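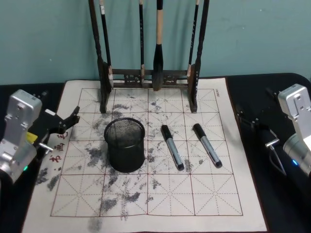 What did your father leave you? A ferry timetable and a debt of 1331, in a currency they don't print anymore.

That was how Corina Cozma told it, at parties, fast, before anyone could be sad at her. The true version took longer. The true version had the island in it, Prata, and the boat that went out at 16 minutes past the hour and never on the hour, and her father on the dock in July with his collar up like it was snowing.

She went back on a Thursday. One bag. Wrong shoes. The ticket man at Grudeo wouldn't look at her passport, just her face, a long time, then stamped the thing twice.

You're the Cozma girl.

I'm forty.

Still.
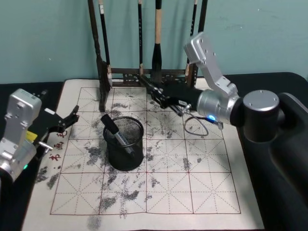 The crossing was rough and she was sick over the side, twice, politely. A woman gave her a mint. Nobody's mother, nobody's aunt, just a woman with mints. Then the harbor, smaller. Then the hill, which was not smaller at all.

The house had a new lock. The Tolus brothers had put it on, the older one said, for safety. He had the key on a string round his neck and he took it off slow, like he was giving blood. Twenty years he'd waited for somebody to pay him that money. She could see him adding it up agian, on her coat, on her bag.

I'll need a day, she said.

Take two, he said. Then – There's soup.

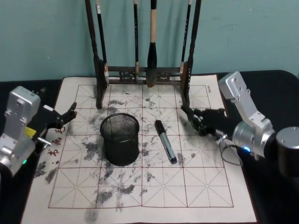

She slept in the kitchen because the bedroom smelled of him. Woke at five. Started on the drawers. String, receipts, string, a dog collar and they never had a dog. Four brushes hanging in a row on their dark rack, one of them fatter than the others, that she remembered being slapped away from. He wrote letters with those. Never to her, she'd thought. She pulled the bottom drawer all the way out and there they were, 29 of them, her name on every one and no stamps.

She read the first standing up. Then she sat on the floor.

It was about the ferry. So was the second. What time it came in, who got off. Who didnt. 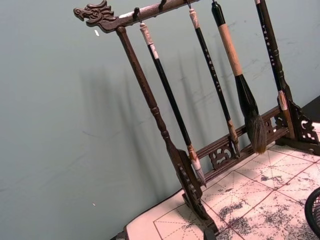
By noon the older Tolus was at the door with the soup, holding the pot in a towel. She let him in. She didn't wipe her face.

How much was it, she said. Really.

He put the pot down. Looked at the letters, looked at the window.

He came down to meet every boat, he said. My brother and me, we used to bet on it. Whether he'd miss one.

And?

I owe your father 1000, he said. So that comes off.

She found two spoons.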